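Charging table makes its home at the Moltula reading room

Anyone who has ever walked into the Moltula reading room with a phone on its last bar of battery will be very pleased with the back table. After months of people crouching by the one socket near the door, there is now a proper spot to plug in, and it is already the most popular corner in the building!

The idea came out of the autumn survey, which 131 readers filled in. Better chairs won, as they always do, but a place to charge came second by a long way, with 27 people writing it into the box at the bottom where you can put whatever you like. Longer opening hours came third and are being looked at for next year.

So the big wooden table from the old map room has been brought through and put against the pale wall, with a white power strip on top where you can reach it without getting down on your knees (hooray). It is a lovely piece of furniture, all reddish-brown grain and dark streaks, and it was wasted on the map room, where it spent years under a dust sheet. 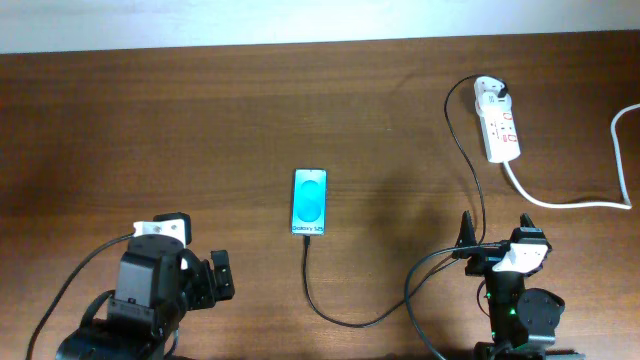
One reader wrote in to say that the table was the best thing to happen to the room since the kettle, but please could there be a rule about leads, as the last thing anyone wants is a handbag strap hooked round somebody else's charger and a phone going for a ride across the floor.

It is a fair point and there will be a rule. Leads should stay on the table top and come off towards the wall side, and nothing should trail across the walkway to the periodicals. Two hours is the limit when the room is busy. Please bring your own lead and plug, and take them home again afterwards, because the drawer of forgotten chargers is full to bursting.

The table will also be used for the phone help mornings, which have been squeezed into the Trindade room upstairs until now. They have been such fun up there, but the stairs are steep and the signal is poor, and several regulars have asked to come down. Each session takes 6 people, and you are welcome whatever make of phone you have, old or new. Bring it along, with your password if you can remember it, and you can go through setting the text size, saving photographs, getting rid of the apps you never asked for, or whatever else has been driving you up the wall. 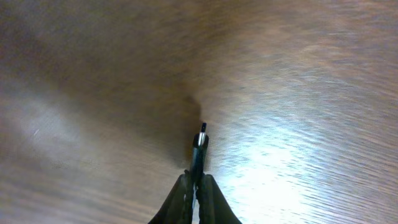

Paper notes are still very much encouraged at the help mornings. Plenty of us find that a step written down in our own words sticks far better than one we have watched somebody else do at top speed, and there will be scrap paper in the tray by the window. Do bring something to write with, and put your name on it if you are fond of it. Anything slim and pen-like, such as the dark one above with its bright silver band, has a way of ending up in the wrong coat pocket by the end of the morning.

Money for the work came from the second-hand book sale, which raised 1,929 in the end, the best total yet and a huge thank you to everyone who carried boxes. Most of it has gone on the new chairs,

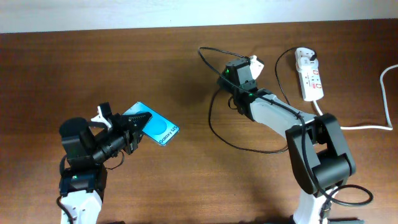

which are on order from Brekska and should be with us in December. They are the green ones, with arms, that so many of you tried out and liked in the spring. What is left over will pay for a second lamp at the table end, where it does get rather gloomy after four, and for having the wood waxed over the winter break. Until the waxing is done, please use a mat under hot drinks. There is a stack of them by the kettle.

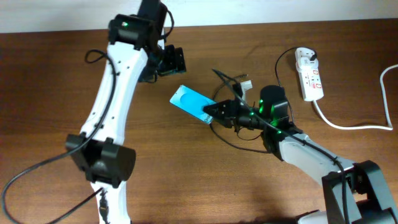 A light blue card above the table top, with the power strip towards the wall.

The charging table is free to use during normal opening hours. Help mornings start at half past ten, and places can be booked at the front desk or by putting your name on the sheet by the door. The Vandix bus stops outside and the ramp entrance is round the side, past the bicycle racks. The Trindade room upstairs goes back to being the quiet room from next month.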